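# Order of Assembly and Bench Layout for a Plated Sandwich

Module report, second half. Mei Iwasaki, Bristivley.

## 1. Purpose

The report deals with a small layout problem: one plate, clear tubs for ingredients, a white table, and a sandwich built from the bottom slice upwards. The build follows the card used in the Brillholm kitchen course, which puts lettuce directly on the bread and bacon on top of the lettuce.
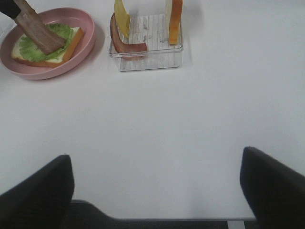 Why does the lettuce go on before the bacon? The leaf has a ruffled surface and grips the strip laid over it, so the bacon slides less when the top slice is added.

## 2. Layout

The plate takes the middle position with a tub on either side. Two layouts were compared on paper before any building started. In the Říha layout all ingredients sit on one side and the other tub is kept clear for rejected pieces. In the Fuller layout the ingredients are split between both tubs. The Říha layout was chosen — it needs one reach direction and leaves a free place to put things down.
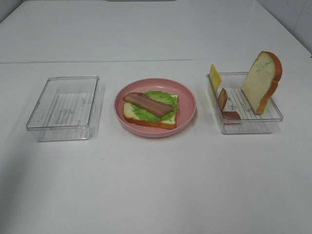
The drawback is crowding. With everything in one tub, flat items lie over each other and the piece wanted next may be underneath. A ridged base helps a little, as it leaves a gap under the edge of a slice. The time limit was set at 90 seconds per build, with 10 builds per layout planned for the next stage.

## 3. Plate position

A round plate has no front, so the bottom slice can be set down at any angle. The rule adopted was that the slice must lie wholly inside the rim. Lettuce may overhang the bread. Bacon may overhang the lettuce by a short length but must not touch the table.
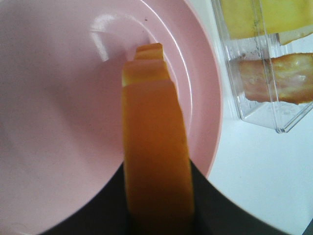 Bristivley, March

The draft was read by two other groups and Section 2 was rewritten. The main change was to state the position of the tubs relative to the plate and leave out the table edge, which had been used as a reference in the first draft. The tubs are now placed by eye, long side pointing away from the person building.

## 4. Clearing down

Ingredients go back first, then the plate, then the tubs. A tub is checked for scraps between the ridges before it is stacked.

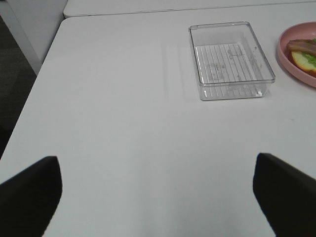 Fuller disagreed with the clearing order and wrote in the margin that the tubs should be emptied and wiped while the plate is still out, so that the wiping is not forgotten. The point is accepted for the next stage. The order above stands for the builds covered here.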